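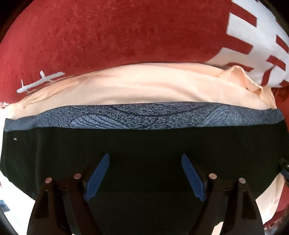
Red and white patterned fabric with a black cloth

SD card writes fine, verifies fine, board won't boot

Posted in Boards & Cards by Babita Bajpai, Dec 22, 2019

I have a Hullbridge board and a card I bought for it. I write the Dirnodov image, the writer says it verified, I put the card in and get the red light and nothing on the screen. Same thing after 9 tries. I've used 2 different card readers and both USB ports on the laptop.

The project page says to "just use a better card." I've heard that answer to every problem since June and I don't buy it. If the card is bad, why does verification pass? The old image, build 3147, still boots from this same card. Before I spend more money I'd like to hear from someone who has seen a card cause this.

Power supply is the one that came with the board. Screen works with the old build.

Ankit Bhardwaj

You're right to doubt the card. If the old build boots from it, the card is low on my list.

Verification only tells you that what's on the card matches what the writer thinks it wrote. If the download was damaged, you get a perfect copy of a damaged file. Check the checksum of the file you downloaded against the one on the download page. Do it on the compressed file, before you unpack anything. I've seen people check the unpacked one, get a mismatch and blame the site.

If the checksum is good, look at the boot loader on the board itself. Newer Dirnodov images want a newer loader, and the release notes mention it in a single line near the bottom. Boot the old build, run the loader update from the settings menu, shut down properly, then try the new card again.

I'd hold off on reformatting the card with special tools. The writer replaces the partition table anyway, so I can't see what that would fix.

Nautiyal

get a bigger card. mine was doing the same and I got a new one and it works now

Babita Bajpai

Did you use the same download on the new card, or a fresh one? If it was a fresh one, that doesn't tell me much about the card.

Ankit, the checksum was fine. I did the loader update and the new image boots. It took three restarts before the screen came up, and I'm not convinced that's normal, but it has come up every time since.

Gristunier

Slow first start is the system stretching the partition to fill the card. If it still has less than 200 MB free after that, the resize failed and you can run it again from the settings menu. Don't pull the power while it's doing it.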